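Jotisska Shared Workshop
Arm Cell Inspection Checklist, Bay 2
Inspector: Joelle Hourani
Member responsible for the build: Nabil Saab
Period: May

To be completed before the arm is run at any speed above the teaching speed. Each item is marked Pass, Pass with comment, or Action. Items marked Action must be closed by the builder and signed by a second member.

1. Mounting and frame

1.1 Base bolts tight and marked with paint. Pass.
1.2 Frame posts square and secure at the foot. Pass with comment. One bracket had been fitted with a shorter bolt than the others. Replaced during the inspection.
1.3 Table does not rock when pushed by hand. Pass.

2. Electrical

2.1 Stop button within reach of the operator's seat. Pass.
2.2 Stop button cuts power to the arm and the gripper. Pass. Tested 18 times, with the arm in a different position each time.
2.3 Supply cable free of cuts and joints. Pass.
2.4 Controller fan clear of dust. Action. The filter is to be washed or replaced. The last entry in the Darwish log gives 2000 running hours.

3. Software limits

3.1 Speed limit set and locked. Pass with comment. The limit stood at 76 per cent in the Pendel settings file. Members are reminded that the agreed figure applies to the test programme only.
3.2 Working area limits entered for all axes. Pass.
3.3 Arm stops on loss of signal. Action. The Brorineo board was slow to respond on the second trial. Mr Saab is to repeat the test and record the result.

4. Work surface and surroundings

4.1 Mat flat and fixed, with no loose tape. Action. A curled strip of yellow tape is lying near one corner of the mat and must be removed.
4.2 Cubes placed within reach of the gripper. Pass.
4.3 Gripper cable has enough slack at full reach. Pass with comment. Check again if the tool is changed.
4.4 Floor beside the table clear of cables. Action. Coiled cable to be hung up or moved away from the chair.

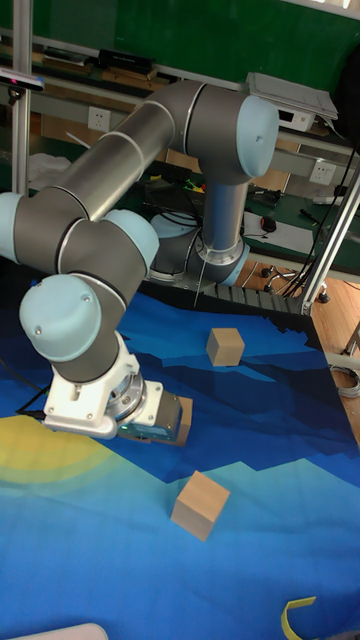
5. Sign-off

5.1 Cell released for teaching speed only.
5.2 Items 2.4, 3.3, 4.1 and 4.4 to be closed before the Saturday session.
5.3 A copy of this sheet is to be kept with the bay folder.

Signed: J. Hourani
Second signature: pending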